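Re: [skarach-players] Drop rates after the May patch

Bok-nam Cha wrote on 11th October:
> Feltberg finally posted the odds for the Skemadlow chests. 2 in 1,000
> for the top mount, and the pity counter now carries over between
> seasons. I think we should give them some credit. They listened.

I'd hold off on the credit. Posting a number is easy. What I want to know is whether the number matches what the chests do, and so far all we have is a line on a help page that can be edited any time.

I kept a log from May on. 477 chests, no mount, and the counter in my account screen says 38. Either it resets on something they haven't told us about, or it only counts the paid ones. Support sent me the same canned reply both times I asked.
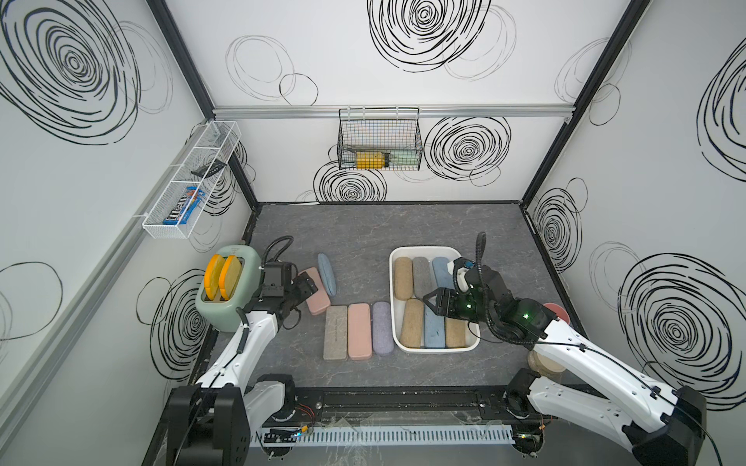
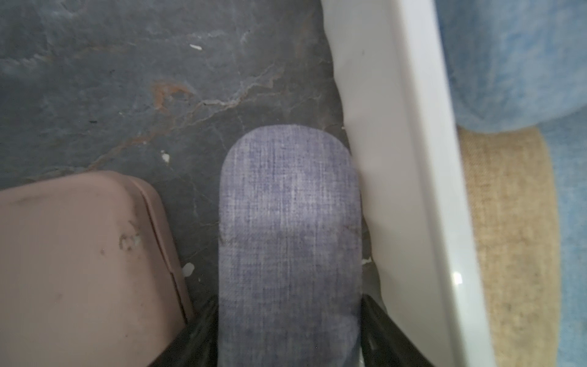
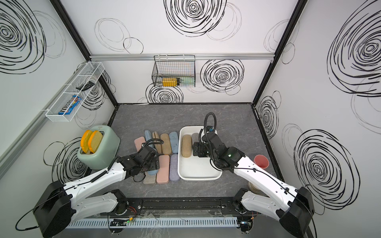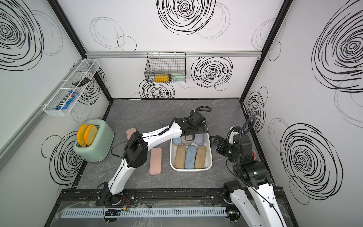
White arms at the gray work surface (first, third and fourth); dark stone with pale veins (second).

As for carrying over between seasons – carrying over what? If Jin is still reading the list, didn't you lose your whole count when the servers merged? I remember a long thread on it and no fix.

Before anyone buys another bundle, could a few people post their own totals, free and paid listed separately? Screenshots of the counter too, please. I'm not spending any more until I see those.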